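Home | Talks | Archive | Contact

Speaker Notes: How a Small Town Choir Learned to Sing Together Again
Dec 31, 2018
By M. Shin

Print this page | E-mail this page

Okay, hi everybody, thanks for coming out. (Wait for chairs to settle.) I sing alto, badly on some nights, and I've been leading the Dunley community choir for three years. I want to talk about listening, which sounds like a funny topic for a bunch of people who came here to open their mouths.

Start with the Ondurport concert. We had 77 people in the audience and we came in on two different beats. Half of us were watching me and half were following the piano. I kept smiling and waving my arms and hoping it would sort itself out by the second verse — it didn't. Pause here, people usually laugh.

So in March we changed how we rehearse. The first ten minutes are humming only, no words, no sheet music. You stand next to somebody from a different section and you try to match them. If you can't hear your neighbor, you're too loud. That's pretty much the whole rule, and I still break it! 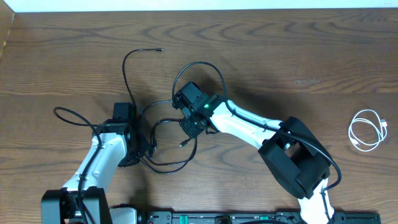
M. Shin
Choir Director, Dunley Community Choir

Next part is about breathing. Get everyone on their feet. Have them breathe in for four, hold for two, out on a hiss for eight. Do it again slower. (Skip the hold if the room is stuffy.) Most of us run out of air because we grab a big gulp up in the shoulders, and then we go flat at the end of the line and blame the composer.

Sing the example here: first line of the lullaby, once with a shoulder breath, once with a low one. Don't rush it. Ask which one they liked better and let a few people answer.

Then the seating thing. We used to sit in the same spots every week, sopranos by the window, basses by the door so they could get to the coffee. Now we mix it up once a month. There was grumbling, and I got one very long e-mail about drafts. But the tenors started hearing the alto line for the first time, and the tuning in the slow pieces got so much better that I nearly cried in the middle of the Cuvisier evening program.

If there's time, teach the round. Left side starts, right side comes in after the second bar, back row last. Let it fall apart once, then hum it, then try it again with words. Handouts are on the chair by the piano, spring rehearsal times are on the back.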